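Melnychuk three-sided folding table

Product page, last revised 26 August 2018

The Melnychuk is a white folding table with a work area and walls on three sides. It is made for sorting and folding light clothing such as T-shirts and polo shirts. We sell it to small laundries, uniform stores and charity shops, and a fair number go to people who simply have a lot of washing and a spare room to do it in.

The walls stop finished piles sliding off the back or the sides. They are plain white inside, so a dark red top and a pink one are easy to tell apart, and a stain or a missed label shows up before the garment goes on the pile. The front is left open.

Most buyers work from right to left. The basket goes in the back right corner and the folded pile in the back left, which leaves the middle free for laying a shirt out lengthways. If you are left-handed, swap them over — nothing on the table is fixed to one side.

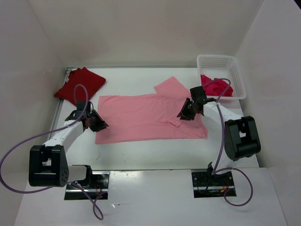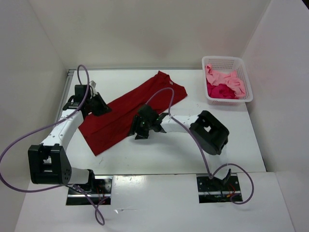
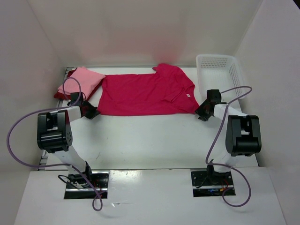
Melnychuk table with white perforated basket in the back right corner. Clothing not included.

The basket

The Bemholm basket is white plastic with perforated sides. It is sold with the table or on its own. It holds 10 adult T-shirts if they are dropped in without folding. Wash it in warm water with a little washing-up liquid and leave it upside down to drain. Please don't put it in the dishwasher.

Care of the surface

Wipe the top with a damp cloth. Light scuffs on the front panel can be rubbed out with a soft eraser. Bleach will dull the finish in time, and so will leaving wet clothes on it overnight. Do not iron on the table.

Details

Width across the front: 1,250 mm
Packed in 2 boxes
Colour: white
Order code, table only: Falard 1,534
Assembly: one person can do it, but fitting the back wall is easier with a second pair of hands

Delivery and spares

Tables are sent out in the week after payment. Single wall panels, edge strips and baskets can be bought separately, and we keep parts for the older model too. For spares, write to Simin Zamani in the parts office and give the order code. Trade orders go to Radymyr Hladun. Collection from our unit is free, but ring first — the larger box won't fit in a small hatchback with the seats up.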